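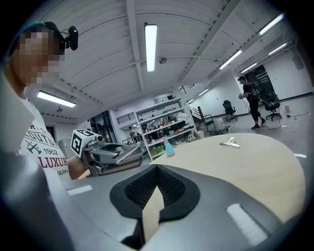
Start Aktuelles Stellen Team Kontakt

Lesezeit: 2 Minuten

Vormachen statt programmieren: Verstärkung für unser Greifteam gesucht

Plivier sucht zum nächstmöglichen Termin 8 Kolleginnen und Kollegen, die mit Handgreifern alltägliche Arbeiten vormachen — Tische abräumen, Flaschen umstellen, Kleinteile sortieren. Aus den Aufnahmen lernen die Roboter, die seit Dezember in unserem Lager Tultivano mitlaufen.

Dort hat sich für die Belegschaft einiges verändert. Das Umpacken am Band übernimmt in der Spätschicht inzwischen die Anlage, und sieben Leute aus der Packerei sind zu uns in die Halle gewechselt. Einer davon ist Wagner Bastos, der heute neue Aufgaben mitplant und jeden Griff kennt, an dem die Maschine noch scheitert. Von solcher Erfahrung wollen wir mehr! Wer jahrelang gepackt, geputzt oder montiert hat, bringt genau das richtige Händchen mit.

Du arbeitest im Stehen und viel im Gehen, meist zu zweit, und trägst je nach Aufgabe eine kleine Kamera am Stirnband. Nach zwei Stunden wird gewechselt. Technische Vorkenntnisse brauchst du keine, die Einarbeitung dauert eine Woche und ist bezahlt. Deutsch oder Portugiesisch reicht zur Verständigung, Teilzeit geht auch.

Der Betriebsrat hat die Regeln zu den Aufnahmen mitverhandelt; du bekommst sie vor dem Probetag zum Lesen.

Bewirb dich formlos mit ein paar Zeilen bei Valdir Leite, Kennziffer 247, am Empfang oder per Post. Probetag ist Dienstag, 6. April, feste Schuhe bitte mitbringen. Wir freuen uns riesig auf euch!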